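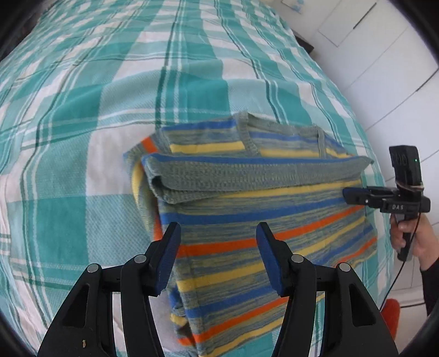

Das Modelabel Zastodo aus Grudinberg eröffnet im Juli ein zweites Atelier, diesmal im Stadtteil Flestville. Das hat die Gründerin Sharon Masanja am 22 März 2026 bei einem kleinen Empfang für Kundinnen und Kunden bekannt gegeben. In den neuen Räumen sollen vor allem Kleider und Oberteile aus Strickstoff entstehen. Masanja mag kräftige Farben, und Querstreifen in Gelb, Königsblau und Orange auf einem melierten Grund in Grau und Blau, wie bei dem gefalteten T-Shirt auf der karierten Tagesdecke, findet sie für den Sommer sehr passend. Auch der gerippte Halsausschnitt in Grau gefällt ihr, weil er die Farben etwas beruhigt.

Die erste Kollektion aus Flestville trägt den Namen Simiyu und besteht aus 40 Modellen. Von jedem Modell werden höchstens 200 Stück genäht. Die Schnitte hat Masanja zusammen mit Killian Collet entwickelt, der früher Kostüme für das Theater gemacht hat und seit dem letzten Jahr fest zum Team gehört. Für die Auswahl der Garne ist Eilidh Dunbar zuständig. «Wir haben lange über die Ärmel diskutiert», erzählte Collet. «Am Ende sind sie etwas kürzer geworden, als ich es wollte, aber sie sitzen gut.»

Ein Kleid aus der neuen Linie wird 90 Euro kosten, die Preise der Oberteile stehen noch nicht fest. Änderungen an gekauften Stücken werden im Atelier selbst ausgeführt – in der ersten Saison ohne Aufpreis. Der bisherige Laden in Grudinberg bleibt geöffnet und wird weiter von Leandro Valcárcel geleitet. Dort kann man die Modelle auch anprobieren und in der eigenen Größe bestellen.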